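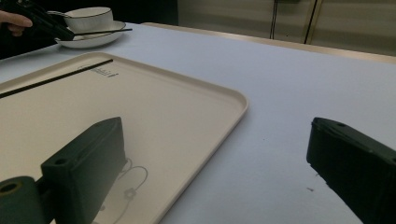 mkessel replied:
Skip bleach on a printed tray. It fades gray lines first. Dish soap, soft cloth, dry flat.

oderbrook:
Disagree. Diluted bleach did nothing to my Gurell tray. A scouring pad did — the rim went dull in a week.

mkessel:
Then your print sits under the coating. On others it sits on top. Test a corner.

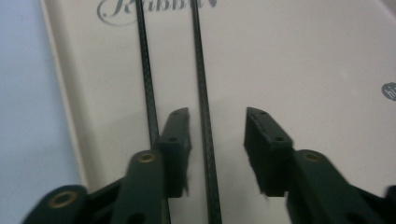
Re: Chopstick marks on the surface

Svenja Wiegand:
Light marks come out with baking soda paste. Don't sand. I tried 2,000 grit in January and got a shiny patch.

oderbrook:
500 is worse. A matte beige tray with the rabbit on it shows every rub.
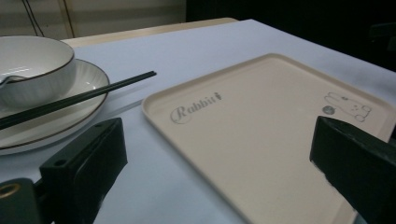 Does a bowl need a plate under it on a tray?
Only if the bowl is hot.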